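Home | Procurement | Equipment Planning | Checklists | Contact

PRE-PURCHASE INSPECTION CHECKLIST: HAND-HELD GRIPPERS FOR BEDDING WORK
Stosden Residential Services, Equipment Planning
To be completed before any order is placed under the September equipment budget.

Units inspected: two samples, one supplied by Trondarley and one by Biwott.
Location of trial: Grematia House, furnished bedroom on the upper floor.

Section A. Cost and budget

A1. Written quotation received from each supplier. YES
Comment: Trondarley has quoted 792 per unit and Biwott 825 per unit, both in pounds and before delivery. The Biwott price includes one spare set of finger pads. The Trondarley price does not.

A2. Quantity agreed with the department. YES
Comment: The request is for 11 units. The earlier request for 15 was withdrawn when the two smaller houses were moved to next year's plan.

A3. Consumables and spares costed for the full year. NO
Comment: No pad replacement interval has been given by Trondarley. The budget line cannot be closed until this is received in writing.

A4. Delivery and training charges shown separately. YES
Comment: Biwott charges for a half-day of training at each house. It should be asked whether one session at Grematia House would be accepted in place of these.

Section B. Condition on receipt

B1. Arms, pivots and fixings free from cracks and sharp edges. YES
Comment: A slight burr was found on one arm of the Biwott sample and was removed by the supplier. The inspection should be repeated on every unit delivered.

B2. Finger pads firmly seated and evenly worn. YES
Comment: Pads to be checked by hand, with the gripper open. Any pad that can be turned or lifted with a fingernail is to be recorded as a fail.

B3. Fixings at the pivots tight. YES
Comment: The supplier's own tool must be used. One should be kept at each house and added to the order.

B4. Instructions supplied in print. NO
Comment: Biwott supplied a printed booklet. Trondarley supplied a web address only, which does not meet our requirement.

Section C. Handling trial

C1. Bed and surrounding floor inspected before work starts. YES
Comment: Loose cords, open drawers and bedside lamps to be dealt with first.

C2. Gripper takes hold of a single layer without catching the sheet below. FURTHER TRIAL REQUIRED
Comment: Satin covers and quilted comforters are to be included as well as plain cotton. The comforter should be taken up in a small fold between the pads and raised clear of the mattress.

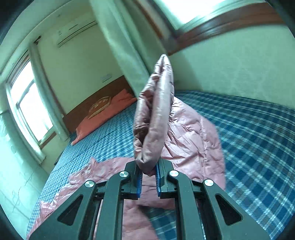

The fold is then to be released and the fabric examined for pulled threads, marks or damage to the stitching. Three attempts per fabric are required, and each is to be entered on the trial sheet.

C3. Operator able to reach the far side of a double bed without kneeling on it. NO
Comment: An extended handle is offered by Biwott but has not been priced. A quotation is to be requested.

C4. Pads cleaned between rooms. YES
Comment: The wipes already held in stock are accepted by both suppliers.

Section D. Recommendation

Order not to be released at present. Items A3, B4, C2 and C3 remain open. Quotations should be held in the planning file, and both suppliers asked to confirm that their prices will stand until the trial sheets have been returned.

Inspection result: INCOMPLETE
Reinspection required: YES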